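3 深色高光泽表面的光泽感评价：照明条件与量表设计
图1 深色圆形物体表面的钴蓝色反光及下缘的浅米色弧形亮带，轮廓有明显的运动模糊 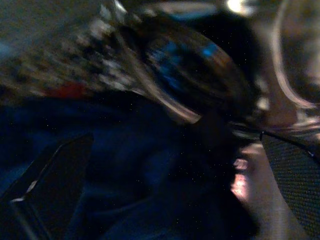

3.1 问题的界定

光泽感是观察者对表面反射特性的主观判断，与仪器测得的镜面光泽度相关，但二者并不等同。浅色表面的漫反射分量较强，高光与底色之间的亮度差受到压缩，观察者多依据高光边缘的清晰程度作出判断。深色表面的漫反射分量很弱，高光几乎完全由环境中的光源和明亮物体决定，其颜色、形状和位置随照明布置而变。图1中深色区域上的蓝色斑块呈不规则条状，与近黑的底色反差很大，属于本节所讨论的反光形态。

既有的光泽感评价多在单一光源、固定视角的条件下进行，所得结果用于产品质量控制时较为稳定，用于解释居住环境中的使用感受时则有局限。居室内常有顶灯、窗光和显示屏同时存在，色温各异，同一件深色器皿上可能出现两种以上颜色的反光。本节考察此类混合照明对光泽感评分的影响，并说明所用量表的构成与信度检验方法。

3.2 试样与照明

试样为Jakab系列黑釉陶瓷片，按烧成后的表面状态分为高光、半光和亚光三组，各组的釉料基本配方一致，仅调整无光剂的添加量。试样背面统一粘贴吸光衬垫，观察前以无绒布擦拭，避免指印对镜面反射的干扰。试样边缘经过倒角，倒角处曲率较大，容易形成细长的弧形高光。预试验表明，部分观察者会将这条高光计入整体光泽，因此正式试验在说明语中规定，评分对象仅限于试样中央的平整区域。

试验在Derker暗室中进行。暗室内壁为中性灰哑光涂层，主光源采用Gretedex可调色温灯具，试样面照度设定为800 lx。辅助光源为一块蓝色发光面板，设于试样侧上方，其镜像在高光组试样表面可见，在亚光组试样表面扩散为无明确边界的浅蓝色区域。主光源与辅助光源分别设独立开关，构成单一照明与混合照明两种条件。开启辅助光源时，主光源的输出相应下调，使试样面照度保持不变。

背景板分为素色与斑点两种。斑点背景模拟石材台面，由白、浅灰、褐三色颗粒随机分布构成，平均反射率与素色背景一致。设置斑点背景的目的在于检验高频纹理是否会改变观察者对相邻光滑表面的判断。

3.3 量表

评分采用Illel光泽感量表的修订版，共12个条目，分属“亮度对比”“映像清晰度”“表面均匀性”和“色彩干扰”四个维度。前三个维度沿用原量表的表述，“色彩干扰”为本研究新增，用于记录有色反光对釉面本色判断的妨碍程度。各条目采用七级评分，其中“表面均匀性”维度含一个反向计分条目。

量表措辞在预试验后作过两处修改。原条目中的“表面像镜子一样”改为“能够看清表面映出的物体轮廓”，以减少比喻带来的理解差异；“颜色纯正”改为“能够判断釉面本来的颜色”。前一处修改后，该条目与所属维度总分的相关有所提高；后一处修改对相关系数影响不大，但减少了漏答。

3.4 观察程序

招募的观察者须通过色觉筛查，并在试验前完成暗室适应。每名观察者的试验总时长为40分钟，中间安排一次休息。试样呈现顺序按拉丁方排列，照明条件分块进行，块间顺序在观察者之间平衡。观察者头部由颌托固定，试样台静止，以排除相对运动造成的高光滑移。运动条件下的高光会随视角连续变形，其本身即为判断光泽的有效线索，若不加控制，静态评分中将混入动态信息。

试验共回收有效评分记录483份。存在漏答或全部条目选择同一等级的记录在录入阶段剔除，不计入上述数目。

3.5 数据处理

各维度得分取所属条目的算术平均值。内部一致性以克龙巴赫系数衡量，结构效度以验证性因子分析检验。照明条件、试样组别与背景类型的效应采用线性混合模型估计，观察者作为随机截距纳入模型。事后比较使用霍尔姆法校正。

3.6 结果与讨论

照明条件与试样组别之间存在交互作用。高光组在混合照明下的“映像清晰度”得分高于单一照明，而“表面均匀性”得分下降；半光组的变化方向相同，幅度较小；亚光组在两种照明下没有显著差异。可能的解释是，蓝色反光为高光组表面增添了一个边界清楚的映像，观察者据此提高了对映像清晰度的评价，同时又将反光与底色的交界视为表面的不连续。

“色彩干扰”得分在三组试样中均随辅助光源的开启而升高，但亚光组的离散程度最大。部分观察者在自由作答中将亚光组试样描述为“偏蓝的黑”，即把扩散的反射归入釉面本色；另一部分观察者则认为釉色未变。两类回答与年龄和从业背景均无显著关联，是否与个体的颜色恒常性差异有关，需要另行设计试验加以检验。

背景类型的主效应不显著。在高光组中，斑点背景下的“亮度对比”得分略低，经校正后未达到显著水平，因此后续各节合并两种背景的数据进行分析。需要注意的是，本试验中背景与试样处于同一平面，釉面上不出现背景的映像。对于放置在台面上的曲面器皿，台面纹理可能映入器壁下部，上述结论不宜直接外推。

试样面照度仅取一个水平，低照度环境下高光与底色的可辨程度尚不清楚。辅助光源也只选用了蓝色，暖色反光与黑釉底色之间的分离是否同样明显，将在第4节的补充试验中讨论。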